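Redid the spices this week. Putting it in a thread so I can find it again next March, when I'll have forgotten all of it.

Starting point was one cabinet over the stove, two deep shelves, jars in front of jars. Plus a bread basket of refill bags on top of the fridge. Plus the drawer with the tea.

Took everything out and put it on the table. I have done this before one shelf at a time and it doesn't work. You end up with two paprikas again by Thanksgiving.

Final tally was 22 containers, counting tins and not counting bags. We are a two-person household.

Duplicates: paprika, cumin, bay leaves, mustard seed. The bay leaves were in different cabinets and I have been buying them every winter.

First pass was smell. Open it, sniff, decide. If I had to put my nose in the jar to get anything, it went in the bowl. Ground coriander went right away. So did the marjoram, which smelled like a closet.

Second pass was taste, for the ones I wasn't sure of. A pinch on a saucer. Do the cayenne last. I did it third.

Whole spices mostly made it. The allspice berries are older than our car and still fine once you crush one. The ground allspice bought long after that was dead.

Kept one thing out of sentiment, a tin of Pestell curry powder from my aunt's kitchen. Good tin. The curry powder is gone, I put cloves in it.

Now the jars. I'd always assumed I'd end up with a matching set. I priced one at Domia and then put it back. Most of what I own already comes in something that closes.

The jars I like best are plain clear glass with a metal lid. You can see how much is left from across the room, and a measuring spoon goes in level if the neck is wide enough.

If the neck isn't wide enough it doesn't matter how nice the jar is. Tested all of mine with the half-teaspoon. A few failed and are now holding toothpicks and birthday candles.

The plastic caps with a flip or a pour opening are a different matter. Fine for salt and dried oregano. Bad for anything ground, in my kitchen anyway. The powder cakes around the opening and then you're poking it with a skewer.

Someone is going to say don't shake the jar over a steaming pot. Yes. I know. I do it every time. So does everyone in this house.

What I do now is shake into my palm, or into the lid. It's slower by about a second.

On lids - metal ones that have sat next to the stove get a film on them, part grease and part dust. Dish soap doesn't shift it. Baking soda paste does, then rinse and leave them upside down on a towel overnight. Not an hour. Overnight.

I put cumin into a damp jar in the spring and had to chip it out.

If a metal lid has gone loose on its thread, a bit of plastic wrap over the mouth before you screw it down helps. It's not pretty and the wrap sticks up, but it keeps the smell in until you find a better lid.

Getting old labels off: warm water, then cooking oil on whatever is left, then soap. The Rosano jars let go in one piece. The Retamal ones come off in shreds and leave a gray patch that needs oil twice.

New labels are masking tape and a marker. I've tried the nice kind. They curl over the stove, and I don't have the handwriting for them.

Name on the front, month and year on the bottom. I used to write the date on the lid and then I'd wash the lids all together and put them back wrong. For most of a year we had nutmeg with a chili powder lid.

Smelled nothing like chili powder. Still got me twice.

If you have more than one brown powder you need the name on the jar itself. Cinnamon, allspice, nutmeg, garam masala, cocoa on a bad day. In evening light they are all the same jar.

My husband put what he thought was cinnamon on oatmeal in March. It was five-spice. He ate it and said it was okay, so five-spice got a place on the lower shelf.

Order of the shelves. I tried alphabetical a few years back and it lasted until the first big dinner. You need everybody who cooks to agree on whether it's "ground ginger" or "ginger, ground," and we don't.

What's working so far is by what they get cooked with. Baking together. Chili and taco things together. Soup herbs together. The stuff for my mother's lamb in its own corner, used maybe twice a year.

Tall ones at the back, short ones in front. I resisted this for a long time on the grounds that the tall ones are the ones I use. Then I moved the tall ones I use to the door rack and that was that.

The real change was getting them out from over the stove. That cabinet gets warm every time the oven is on, you can feel it in the shelf. It now holds baking sheets and the big platter.

Spices are across the room next to the plates. It's four steps. I complained about the four steps for a week and then stopped noticing.

For cooking I carry the ones I need over on a tray. Pull the jars before starting, put them all on it, set the whole thing down by the cutting board. When dinner's done the tray goes back to the cabinet and gets unloaded.

Get a tray with a rim. The flat one I started with was a cutting board, and the turmeric slid off on the second day.

Turmeric on grout, for those asking: dish soap, then baking soda, then wait for some sun to get to it. It faded to a pale yellow. The sponge did not recover.

Refill bags. These were the worst part, a whole basket of them rolled down and held with rubber bands. Half the bands had snapped. There was a layer of mixed seeds at the bottom that I've decided not to think about.

Rule from now on is that a bag gets emptied into its jar the day it comes home, and if it doesn't all fit, the rest goes in the freezer with tape on it. I've stopped buying the big bags of ground things entirely. The 800 gram paprika was a mistake I made in good faith.

It was a very good price.

Big bags of whole cumin and peppercorns I still buy. We go through them.

A couple of people asked how long things last. I'm only going by my own nose. Ground stuff in our kitchen is noticeably weaker after 12 months. Leafy herbs go before that. Seeds and berries keep going well past it.

Dried parsley I can't tell at any age. I've quit buying it.

Cinnamon holds up better than I expected. The ground kind I had open since last winter still smells like something. The sticks were fine too, and I'd forgotten I owned them. They were behind the vinegar.

Ran low on room so I made some cuts I wasn't sure about. Poultry seasoning, out. It's sage and thyme and I have sage and thyme. Pumpkin pie spice, out, same reasoning. Steak seasoning stayed, it isn't mine.

Spent some time on the grinder as well. It's an old coffee grinder that only does spices now. Run a spoonful of dry rice through it, dump it, wipe with a paper towel. The rice comes out yellow and smells like every dinner we've had this year.

Don't grind cloves in a plastic-lidded grinder if you ever want it to stop smelling of cloves. I did that one years ago and it's still there.

Cost of the whole job was 3 dollars, for the tape. I had a marker. If I break down and get a second tray it'll be more than that.

Time was a Saturday morning, plus the lids overnight, plus a bit on Sunday putting things back. The washing took longest. The sorting went fast once I quit reading the labels and just smelled things.

Left to do - the tea drawer, which has saffron in it for reasons I can't reconstruct. And the vanilla, which doesn't stand up in any of the places I've given it.

Also I need to replace the ground coriander. I'm going to buy seeds this time and toast them. Small bag. I've written "small" on the list and underlined it.

Somebody suggested magnets on the side of the fridge. I looked into it. Our fridge side is next to the wall and there's room for a broom.

Somebody else asked about a drawer with the jars lying down, labels up. I'd like that a lot. We have one drawer deep enough and it has the foil, the bags, the string, the batteries and the takeout menus in it. That's a different weekend.

Update after the first few days. Things are going back where they came from, mostly. The oregano has moved to the door rack by itself and I'm leaving it there.

Made rice pudding last night to use up some of the cinnamon. Half a teaspoon in the pot and more on top. Used a wide glass jar, level spoon, no skewer.

Going to do the same check on the fibrous and coarse stuff this weekend, the things that settle and clump at the bottom. Tip the jar, see if it moves. If it doesn't, out on a plate and break it up with a fork.

Then the tea drawer. I'll add to this when it's done.

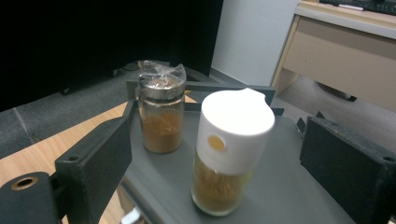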